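Progress report to Pludus
Newsletter support for independent shops, second period
Prepared by Thilini Selvanayagam, Fosaver

Summary

The project is on schedule except for the welcome emails, which are behind. All 17 shops in the group now have a mailing list they own, a sign-up form on their website and a sending address that matches their web domain. At the start of the period most of them were sending from a personal account or not sending at all. Spending is within budget and we are not asking for any change to the grant.

Lists and sign-ups

The shops added 804 new subscribers between them in the period. This counts only people who confirmed by clicking the link in the first email. We left out names imported from old customer files, even where the shop had permission to use them, so that the figure can be compared with the last report.

Growth was uneven. Marchetti did best, mostly from a card at the register with a short web address on it. Their website form brought in very little until Lakmal Mridha moved it from the footer to the order confirmation page. We have since made the same change for the other shops that sell online. Shops without online sales depend almost entirely on the counter, and their numbers follow how often staff remember to ask. Pop-ups were tried by two shops and dropped by both after complaints from regulars.

Old lists were cleaned before anything was sent. Addresses that bounced were removed, as were people who had not opened anything in a long time and did not reply to a message asking if they wanted to stay on. One owner was unhappy to see her list shrink by more than half. Her open rate has gone up but her sales from email have not changed yet, and we will look at it again next period.

Sending

We asked each shop to send one newsletter a month. Most did. Four missed January, which was inventory month for all of them, and one has not sent anything since the training. Bautista Valdebenito is visiting that shop to find out whether they want to carry on.

The Saturday morning slot that we recommended in the first report has not held up. Shops that moved to a weekday evening saw slightly more clicks. The lists are small and I would not put much weight on this, so we now tell owners to choose a time when they can answer replies.

Replies are worth a mention. Several owners say customers write back to the newsletter with questions about stock or opening hours. The platform does not record these, so they do not appear in our numbers.

Training

We ran 6 sessions in the period: subject lines, planning a quarter in advance, permission and unsubscribe rules, writing short, reading the reports, and pictures in email. Sumaiya Miah led the first four. Attendance dropped for the session on reports, partly because we scheduled it against a school holiday. It will be repeated with the shops' own figures on the screen, as two people asked for.

The session on planning was the most useful according to the feedback forms. Owners left with three months of topics written down, and those who used the sheet have been the most regular senders.

Platform

All shops were moved to Clastik. The free plan covers up to 2,000 contacts, which is enough for everyone but one, and that shop pays the difference itself. The move took longer than planned due to domain settings held by former web designers. Anoma Mridha handled these one by one, and the last was finished two weeks before the end of the period.

Problems

Welcome emails are late. We planned to have one running for every shop and have nine. The text is written for the rest but owners have been slow to approve it. From now on we will send a draft with a date and switch it on unless we hear otherwise, provided the owners agree to this in writing.

Next period

Finish the welcome emails. Repeat the reports session. Review the shop that has stopped sending. Start a shared calendar so that shops on the same street do not all send on the same day. Draft the handover notes.

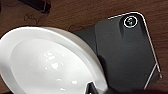
Alt text is the other item carried over. Many customers read email with images switched off, and some use screen readers, yet more than half of the newsletters we checked had pictures with the alt text left blank or filled with the shop's name. Anoma is writing a one-page guide. It asks for a single plain line that says what is there, such as "Large white bowl with a glossy rim and drops of water inside," and leaves prices and offers to the body of the email. The guide goes to all shops with the next mailing, and we will check a newsletter from each of them before the final report.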